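Moving house, week three

Quick one tonight, kettle's on and I've got to be up at 5.

So we're in. Mostly. The Alusbridge place is ours, keys and all, and we've slept here four nights, two of them on the floor because the bed bolts went in a box marked KITCHEN MISC and there are a lot of those. Found them in with the cake tins. No idea.

People keep asking how the move went and I keep saying fine. It was fine. It was also $1,803 for the truck and two blokes, when the quote said $849. The difference is stairs, apparently. And the piano. And a "long carry", meaning they couldn't park out front because of the neighbour's boat. I did tell them about the piano. I didn't tell them about the boat, didn't know about the boat. Paid it. Moaned about it in the car all the way to the hardware store.

If you're doing this yourself, get the quote in writing with the stairs on it. Both ends.

Boxes. I bought new ones for the first lot and then got sick of paying and picked the rest up free from the bottle shop in Brisby, which are better anyway. Smaller, so you can't fill them with books and wreck your back. Mum's old trick was to wrap plates in tea towels and socks and I did that, one saucer lost out of the whole kitchen. Ugly saucer too.

Things I'd do differently:

Label the side of the box, not the top. You stack them and then you can't read a thing.

Pack the shower curtain last and unpack it first. We had a very wet bathroom and one towel.

Don't let anybody "help" with the cables. I have a whole bag of black cords now and the modem's could be any of them.

Cancel the old power account yourself, on the phone, and write down who you spoke to. I was on hold 43 minutes and then got cut off, and did it all again after lunch. Still got a bill.

The cat hates it here. She's been behind the washing machine since we arrived, comes out at 2am to yell. Vet says keep her in for a few weeks and feed her in the same spot, so that's what we're doing. Kids are better, they've already picked rooms, unpicked them and swapped. Colour for the big one's room is still under negotiation. She wants a green that looks like pea soup to me.
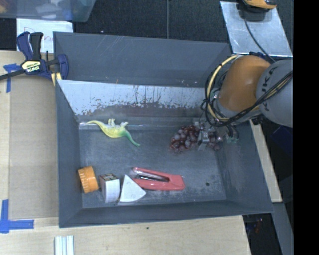
Tihomir Zupan from over the back came round with a plate of walnut slice on the second night, which was so nice I nearly cried, we'd had toast for tea. He's lived in the street since before the school was built. Told us which bin goes out which week, and that the gutter over the laundry leaks when the wind's from the south. It does. There's a bucket under it now.

Getting someone in for the gutter before winter if I can. Had one quote so far, $2,000, and he didn't even get the ladder off the ute. Will ring around. If anyone local has a name please stick it in the comments, same goes for a piano tuner becuase it sounds like a pub in there.

Garage is still full to the roller door. Car lives on the street. I've told myself one box a night and so far I've done one box, total, and it was Christmas decorations so I closed it again. December problem.

Right, tea's gone cold. Photos of the kitchen when I can find teh bench. Off to look for my other work shoe.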